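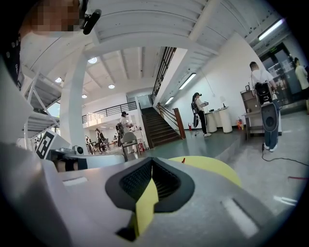
Monday, December 23, 2019

I have been promising to write about the stairs since October, and since the shops are quiet in my head if nowhere else tonight, I'm finally sitting down with a mug of tea to do it.

When we took on the old Gamage building, everyone who came through had something to say about the ceiling. It's white, with those deep parallel beams, and yes, it is a lovely ceiling. But I fell for the staircase. The steps are dark wood, and they climb up toward a doorway at the top with a wooden handrail that ends in a good square newel post, the kind you can't help putting your hand on as you go by. Higher up there's a black metal balustrade running along under the slope of the ceiling, and I went back and forth for weeks over whether the two belonged together. A friend told me to pick one and rip out the other. I'm so glad I dawdled! I've grown fond of the mix, and the dark metal railing along the mezzanine makes the black look as if somebody meant it.

The steps themselves took up most of my fall. I did them by hand, with a sanding block and a can of Ivov oil that a neighbor swore by, and I learned very quickly that you do every other step first if you'd like to get upstairs to bed (or to the bathroom, which is how I learned it). The first coat went on too thick and stayed tacky for days. The second was better. By the third I was quite smug, and then I knelt on it.

Then there was the lighting, which I could talk about until you all fell asleep. We have round recessed lights set into the ceiling, and then the fluorescent tubes along the slope over the stairs. My plan was to have the tubes out before the holidays. I even had a quote from Pultarik, the electricians down by the bridge, and it came to $311 before any new fittings, so I put it in the drawer and made myself live with them a bit longer. And do you know, they're wonderful to clean by. Every bit of dust on every step shows up, and while I wouldn't want to eat a romantic dinner under them, I do like seeing where I put my feet. They can stay until spring, and then we'll see.

The big white column is the one thing I still don't know what to do with. It goes from the floor right up to the ceiling, it isn't going anywhere, and it's thick enough that people stand behind it and have to be called out for cake. I thought about winding a garland around it this year – I measured and everything – but in the end I ran out of evenings. I have 14 people coming on Christmas Day and not nearly enough chairs, so I expect the younger ones will end up sitting on the stairs with their plates on their knees.

Next on the list is the wall beside the steps, which I'd like to paint something warmer. I have a Rolik color card propped by the kettle and I change my mind every morning. If any of you have painted a stairwell without falling off a ladder, please leave me a comment and tell me how you reached the top corner.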